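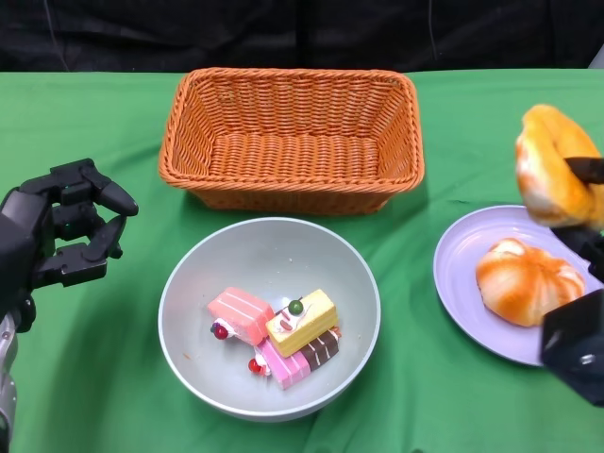 Movie Night at Home, Without the Mess

We have been doing a movie night at our house in Flerndale since October, and the first few were a bit of a disaster, I have to say. Popcorn down the back of the couch, a soda on the rug, and my brother-in-law Hjalti fast asleep before the monster even showed up (he claims he saw the whole thing). We've gotten better at it, and so many of you have written in asking how we set up that I figured I'd put it all in one place.

Start with the room. You want it dark, but you don't need fancy curtains. An old dark blanket over a tension rod does a lovely job, and it comes down in a minute. Check for little lights too -- the router, the game console, the charger in the corner. A bit of black electrical tape takes care of those and peels right off afterward.

Now the sound. If you're forever turning it up for the talking and down for the explosions, look in the TV's settings for something called night mode or dialogue boost. Ours was three menus deep and I had owned the set for years! If you have a separate speaker, pull it forward to the front edge of the shelf. Ours sounded like it was talking into a pillow before we did that.

For popcorn, warm the pot with the oil and three kernels in it, lid on. When those pop, add the rest, take it off the heat for half a minute, then put it back. You'll get far fewer duds that way. Salt it while it's hot, and use the finest salt you have, or run regular salt through a coffee grinder. Butter goes on in two rounds with a good shake in between. Please don't pour it all on top, or the first person gets soup and the last person gets packing peanuts.

Give everybody their own bowl. It saves on washing, oddly enough, because there's no big bowl going over in the dark when somebody jumps.

If butter does get on the couch, blot it, cover the spot with cornstarch and leave it overnight, then vacuum. My neighbor Kári Ingvarsson taught me that one, and it has rescued his recliner more than once. Try a hidden spot first if your fabric is delicate.

One last thing, for scary movies with a mixed crowd: start early. We begin at 5 now, with a break halfway through for pizza, and the younger ones have time for a cartoon afterward so they don't go up to bed thinking about the thing in the basement. Hjalti likes the cartoon too. He's usually awake for that part.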